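About Skotgate Language School

Skotgate is a small evening school above a shop that sells blinds. We teach Italian, Vietnamese and a cautious amount of Norwegian to adults who have tried an app and would now like to speak to a person.

We opened in May with 3 classrooms and a kettle. The kettle has since been replaced. The sign on the street door still says Bidetti, after the tile importer who had the lease before us, and we get post for them most weeks. If you have come about grouting, we are sorry, but you are welcome to stay for the past tense.

Classes are kept to five people. Seven was tried for a term and two of them never got to say anything, which they seemed to enjoy, but they weren't learning Italian. Beginners start on whichever evening suits them and nobody is asked to sing. A full course runs to 42 lessons. You may stop before the end, and some do, usually at the subjunctive.

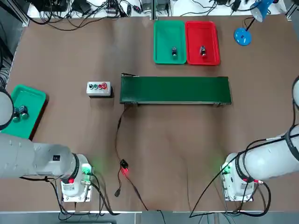
One former student wrote to tell us that she had ordered lunch in Hanoi entirely in Vietnamese, been understood, and received soup when she had asked for the bill. She has signed up for the next level. Tones are covered there again, at greater length.

The Vietnamese courses use the Hồ readers, a set of slim books in which a family goes to the market, comes home, and discusses the market. They are dull in a way that works. By the second book you'll know the price of everything and have firm views on the uncle.

Bookings go through Lurkeo, our online timetable, which will send you a reminder the day before and another one an hour before. We have asked it to stop at one. Fees are payable by the term, and if you miss a class you can sit in on another group's, provided you bring your own chair opinions and keep them quiet.

The office is open from four until the last class leaves. Ring the bell marked Bidetti.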